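Okmont 实验室三月开放日 常见问题

本页面向已报名和打算报名的访客。没有写到的问题请发邮件给接待组，一般两个工作日内回复。

开放时间是几点？
上午场9:30开始，下午场14:00开始，内容相同。请提前一刻钟到一楼签到，迟到的访客并入下一场。

要不要收费？
不收费，但必须预约。两场合计100个名额，报满后系统自动转入候补。

演示看什么？
主要看灵巧手在桌面上抓取和拿起日常小物件。讲解由 Rocío Condori 负责，操作由 Jairo Inga 负责，中文翻译全程在场。 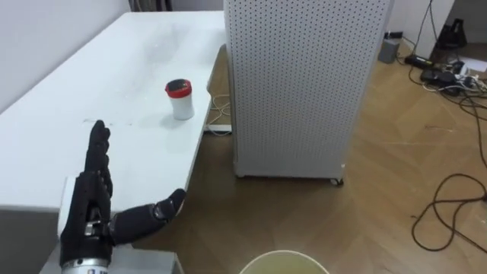 灵巧手与桌上的红盖白杯

机器人是自己动，还是有人遥控？
两种都有。前半段由操作员遥控，后半段运行训练好的程序。切换之前讲解员会说明。

程序是用多少数据训练的？
本次演示用的版本采用了3967条操作记录，去年秋季的版本是2698条。两个版本的区别在讲解中会提到，现场只运行新版本。

会不会失败？
会。抓空、碰倒、掉落都可能出现，出现后由操作员复位，再试一次。我们不会为了演示效果固定物件的位置。

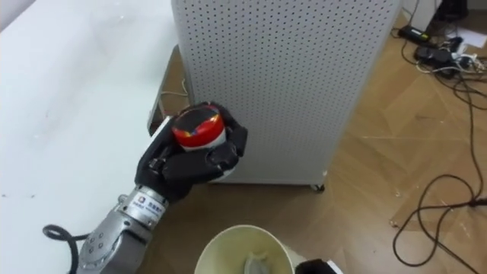
手中的红白两色圆形容器，顶面朝上

可以自己带东西让它抓吗？
可以，每人限一件。要求单手能拿起，不易碎，不装液体，没有尖锐边缘。签到时交给工作人员查看，能否上桌由操作员决定。食品请保持密封。

可以上手操作吗？
下午场结束后有体验环节，共7个名额，现场抽签。体验者须年满16岁，长发请扎起，手表和戒指请摘下。

可以拍照和录像吗？
可以拍照，请关闭闪光灯。录像限个人使用。媒体拍摄请事先联系 Valentyna Tkachenko。

孩子能参加吗？
小学以上可以，须有成人陪同。演示区地面有线缆，请不要让孩子奔跑，婴儿车请寄存在一楼。

演示的时候可以站多近？
请站在讲解员指定的位置。手臂运行期间不要把手伸到桌面上方，也不要触碰线缆和插头。

我们学校想组织团体参观，怎么申请？
开放日不接待十人以上的团体。团体参观另行安排，请在邮件中写明人数、年级和希望的月份，由 Aníbal Montoya 回复。

报名后来不了怎么办？
请在前一天中午之前取消，名额会转给候补访客。取消链接在确认邮件的末尾。

附近能停车吗？
楼下车位只供员工使用，访客可停在 Prirov 大厦地下车库，费用自理。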